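그리퍼 패드는 소모품이다, 그렇게 적어 두자

지난 8월 Jedo 라인에서 로봇이 같은 자리에서 계속 물건을 놓쳤다. 얇은 플라스틱 케이스를 집어 옮기는 단순한 공정이었다. 처음 이틀은 다들 소프트웨어를 의심했다. 파지 위치를 다시 잡고, 속도를 낮추고, 카메라 보정도 새로 했다. 나아진 것이 없었다. 원인은 손가락 안쪽에 붙인 패드였다. 접착면 한쪽이 떠서 힘을 받을 때마다 패드가 밀렸고, 그때마다 케이스가 기울어 빠졌다.

패드 교체에는 9분이 걸렸다. 그 9분짜리 작업을 찾느라 이틀을 썼다.

나는 이 일을 현장 작업자의 부주의로 정리하는 데 반대한다. 당시 점검표에는 패드 항목이 없었다. 관절 유격, 볼트 풀림, 케이블 피복은 있었는데 물건에 직접 닿는 부분만 빠져 있었다. 점검표는 Pramus에서 쓰던 양식을 그대로 가져온 것이고, 그쪽 장비는 흡착식이라 패드가 없다. 양식을 옮길 때 아무도 이 차이를 확인하지 않았다. 나도 그 자리에 있었다.

로그도 도움이 되지 않았다. 우리 제어기는 손가락이 목표 폭에 도달하고 모터 전류가 기준값을 넘으면 파지 성공으로 기록한다. 패드가 밀려도 두 조건은 충족된다. 화면에는 성공이 줄지어 찍히는데 바닥에는 케이스가 떨어져 있었다. 떨어진 것이 가벼운 케이스라 다행이었지, 옆 셀에서 다루는 금속 부품이었다면 안전사고 보고서를 써야 했을 것이다. 낙하를 품질 문제로만 분류하는 관행도 이참에 고쳐야 한다고 본다.

Lombardi 쪽 담당자들은 힘 센서를 추가하자고 한다. 장기적으로는 맞는 말이다. 다만 센서가 들어오기 전까지 할 수 있는 일이 있고, 비용도 거의 들지 않는다. 교대할 때 패드 가장자리를 손톱으로 한 번 밀어 본다. 들뜬 곳이 있으면 그 자리에서 교체한다. 교체한 날은 장비 옆 기록지에 적는다. 이것만 했어도 8월의 이틀은 없었다.

반론은 안다. 점검 항목이 늘면 형식적으로 체크만 하게 된다는 것이다. 그래서 나는 항목을 더하면서 다른 것을 빼자고 제안했다. 지금 양식에는 우리 장비에 해당하지 않는 항목이 3개 있고, 매번 그냥 동그라미를 친다. 그것부터 지우면 된다.

Grisodell 신규 셀은 다음 달에 가동한다. 같은 방식의 손가락을 쓰고 점검표는 아직 예전 양식이다. 가동 전에 패드 항목을 넣고 예비 패드를 셀마다 2벌씩 비치해야 한다. 패드를 언제 갈았는지 답하지 못하는 셀은 가동 승인을 미루는 것이 맞다.

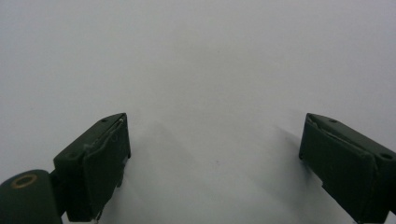
승인을 미루면 일정에 부담이 된다는 점은 인정한다. 그래도 기록지 한 장을 채우는 일이고, 가동 전날 오후면 끝난다.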